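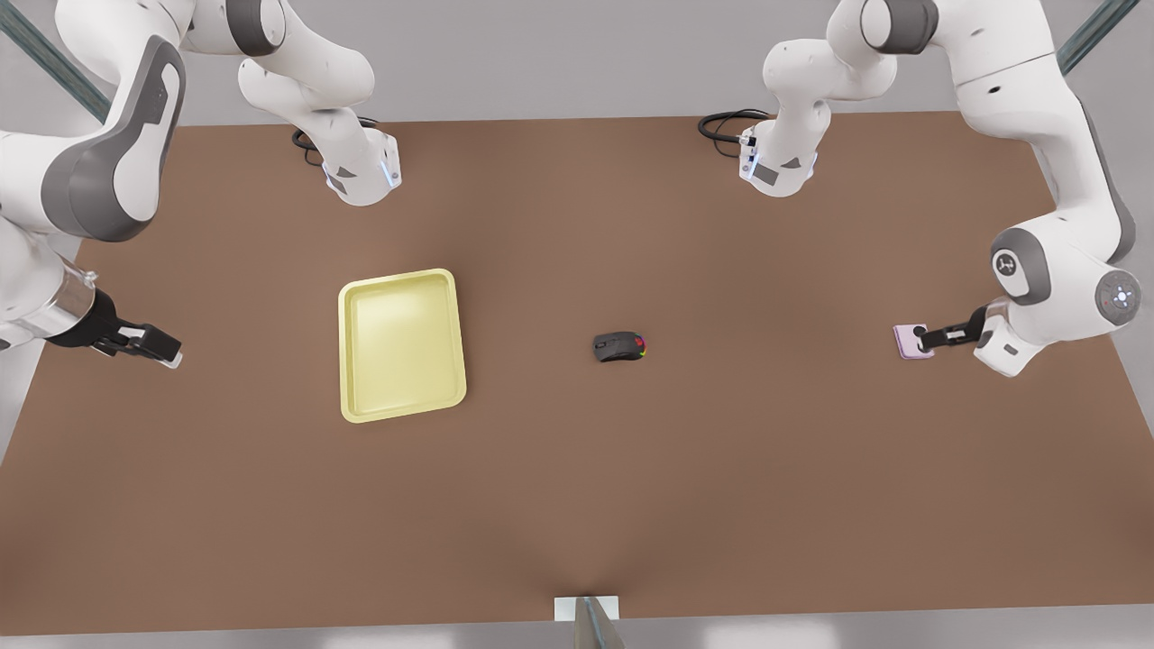
Figure 1. The Waka cell in Pruduser. Two arms over the table, with the tray and the mouse between them and one gripper closed on the pink part.

Search this site Search Advanced

Robot Systems and Safety
Handout 4: A Swapped Camera Stream

Read this before the lab. The lecture covers the timing diagrams, which are left out of this handout.

Background

Waka is the two-arm simulation used in the second half of the course. Each arm has a parallel-jaw gripper and a wrist camera. The controller takes an image from a wrist camera, estimates where the target is in that camera's coordinates, and converts the estimate into table coordinates using the pose of the wrist. The conversion needs the right image and the right wrist pose, both taken at the same moment.

The fault in this handout occurred in December, during a batch of 3,564 simulated runs at the Trultley lab. The batch was meant to compare two grasp planners. After a configuration file was edited, the left and right wrist streams were published under each other's names. Every process started normally. No stream was missing, and the frame rate was correct on both. The monitor reported the cell as ready.

What the controller did

With the names exchanged, the controller received a valid image from the wrong wrist. It found a target, computed a position, and transformed that position using the pose of the other arm. The result was a reachable point on the table with no target at it. The planner accepted the point and the arm moved to it. In run 22 the fingers closed on air and the run was scored as a missed grasp. In run 23 the computed point fell inside the working volume of the opposite arm, and the two wrist housings collided. 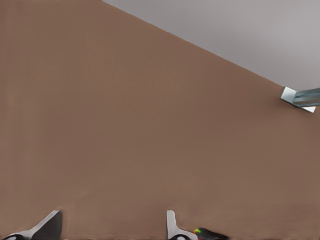 Stream identity has to be tested against something outside the stream. A topic name, a header field, and a serial string can all be copied from the same bad configuration, so agreement among them proves little. The usual test is to compare the image with fixed structure in the cell. Bare table is poor material for this: one patch of brown looks like the next. The straight line between the table and the gray beyond it is better, and the metal bracket at the right edge of the view is better again, being fixed hardware with a known position. The check projects such features into the image using the reported wrist pose and measures the error. If the error is above the limit, motion is refused. The fingers are of little use here. They move with the camera, and they will look correct under any wrist pose.

The Mirzaei check, used later in the course, applies this test at startup and again after any reconnect. It has two known gaps. It returns no result when no fixed feature is in view, and the original version treated "no result" as a pass. The revised version treats it as a failure and asks the arm to move to a second viewing pose.
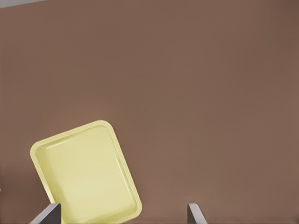 That second pose must be reached without camera guidance. It is stored as a joint configuration, approached at reduced speed, and kept clear of the shared zone. Only one arm moves at a time. If the second pose also gives no result, the cell stays stopped and an operator has to clear the fault.

Why it was not caught

The interlock between the arms compared planned paths, and it had been disabled for the batch to save computing time. The scoring script recorded every failure under one code – a collision and an empty grasp looked the same in the summary. Each process was healthy when viewed alone, and the monitor had no test that covered a pair of processes.
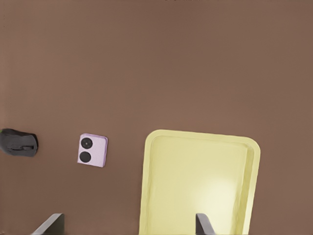
Would a calibration check before the batch have found the swap?

Only if it used the live stream names. The calibration routine at Trultley opened each camera by device path, below the level where the names were exchanged, and it would have reported both cameras as good.

Corrective actions

1. Stream identity is checked against fixed features before motion is enabled. "No result" counts as a failure.
2. The path interlock stays on for all runs, including batch runs.
3. Collision, empty grasp, and dropped part have separate codes.
4. A collision stops the batch. The remaining runs are held until the log has been read.
5. Configuration edits that touch stream names require a restart of the full cell.

For the lab

Load the faulted configuration in Pruduser and run the startup check with the arms at home. Record the projection error for each wrist. Restore the names and repeat. Then lower each camera until no fixed feature is in view and record what the original and revised checks return. Keep the raw logs. A screen capture of the monitor will not be accepted in place of them.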